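Werkstattbuch, Februar, 7:40 Uhr

Der Grekorow-Kombi steht wieder auf Bühne 2. Kundin Mahlangu, Nandi, Klage wie gehabt: Heulen hinten rechts ab Landstraßentempo, im Schiebebetrieb weg. Letztes Mal haben wir das Radlager getauscht und uns sehr klug gefühlt. Das neue Lager läuft einwandfrei, das Heulen auch.

Probefahrt mit Mbali auf dem Rücksitz, Ohr an der Verkleidung. Sie tippt aufs Differenzial, ich auf die Reifen. Wetteinsatz ein Kaffee aus der Maschine, also praktisch nichts.

Räder von vorn nach hinten getauscht, Geräusch bleibt hinten. Punkt für Steyn. Öl am Differenzial abgelassen: dunkel, feiner Abrieb am Magnetstopfen, keine Späne. Laut Serviceheft zuletzt gewechselt »bei Bedarf«. Der Bedarf hat sich offenbar nie gemeldet. Kilometer seit Kauf durch Fr. Mahlangu: 3956, davor führt das Heft eine Firma Flotevley, die ans Telefon nicht geht.

Zahnflankenspiel gemessen, an der oberen Grenze. Tragbild mit Paste geprüft, sitzt zu weit außen. Ersatzdifferenzial bei Berora angefragt, Lieferzeit 24 Tage. Salazar hätte ein gebrauchtes, Preis fast 2053 Euro, ohne Garantie, dafür mit Rost.
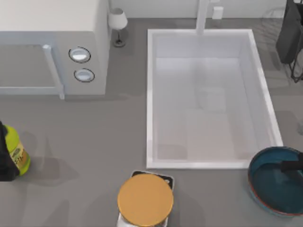 Kundin will eine Ansage, ob sie so weiterfahren kann. Kann sie, mit frischem Öl und Radio. Im Fahrzeug selbst ist übrigens die Klimabedienung das Beste: zwei runde Drehregler, übereinander wie an der weißen Mikrowelle, und kein Menü dazwischen. Mehr braucht kein Mensch im Auto.

Offen:
– Öl auffüllen, Dichtring neu
– Berora zurückrufen wegen Übersetzung, das Typenschild ist kaum lesbar
– Mbali schuldet mir nichts, ich ihr einen Kaffee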